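Fri 29 September

Long one. Bedroom tasks all day, hand gripper, wrist gone by lunch. 27 good takes before noon and then I got sloppy, kept closing the jaws too early. Nolix wants 2,000 by January and I am at, well, not that. Did the math on the bus and wished I hadnt.

Small stuff is the worst. Key fob fine, chunky, goes in the pads nicely. Beads ok if you come at them from the side. Chain is a nightmare. Pick up one bit and who knows what comes with it. Threw out 3 in a row for that, then stopped throwing them out, will ask Jestari if a messy grab still counts.

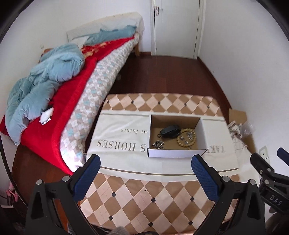 Why do it by hand at all when there's a remote rig sitting at Burkadon? Speed, mostly. With the remote you wait on the arm, you feel nothing, and one pick takes me as long as four with the gripper in my fist.

Still have to do the remote block next week though. Last time I drove the arm into the table edge twice and it just stopped and sulked. Must remember to move slower at the strat of each take, the first second is always jerky and the Nishad software flags it.

Want to try opening the jaws wider before I go in. Also elbow tucked, not flapping about. Watched my own clips back and I look drunk.

Cleared 55 in the end. Charger for the tablet, DON'T forget it again. Leftover rice, bed.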